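3.2 Materials named in the household interviews

When we first sat down with families in Sirneck and Malateo to talk about what they kept and what they threw away, we expected to hear mostly about furniture and clothing. We did hear plenty about those, and we were grateful for every story. But the talk kept wandering, as good talk does, from old things made of wood to the cables and plugs that now fill so many kitchen drawers, and we decided early on to let it wander.

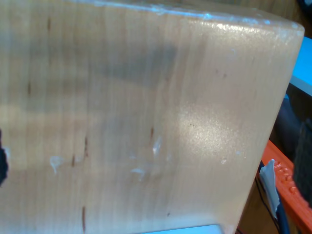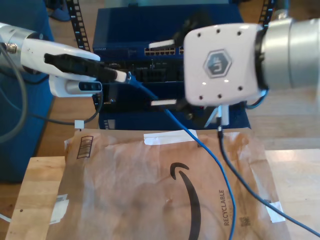
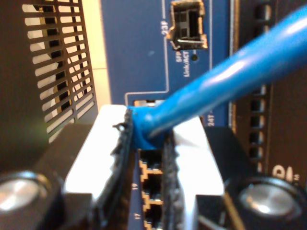
Figure 4. Wood grain at close range (first picture); cables with network plugs (second and third pictures).

3.3 How people talk about keeping

The interviews gave us 701 separate mentions of a kept object. One of these was withdrawn at the family's request, which leaves 700 for the analysis in this section. Each mention was read by two of us, Aisling Fahy and Nneka Ogunleye, and where we disagreed we went back to the recording and listened again, sometimes over a second pot of tea.

What struck us most was how seldom people spoke of usefulness when they spoke of wood. A breadboard or a stool was kept for the person who had owned it, and the story usually came before the object had even been named. Cables were a different matter. People kept them "just in case," a phrase we heard in both towns and in nearly every age group, and they often laughed while saying it.

We had wondered whether this difference would fade among younger speakers, as the earlier Ilitz survey suggested it might. In our recordings it did not fade very much. Several people in their twenties told us long and loving stories about a grandparent's chair, and then, when we asked about the drawer by the stove, gave us a shrug and a date: they had last sorted it in May, or meant to.

A fuller list of the phrases is given in the McGrath appendix, together with the notes we made on tone of voice.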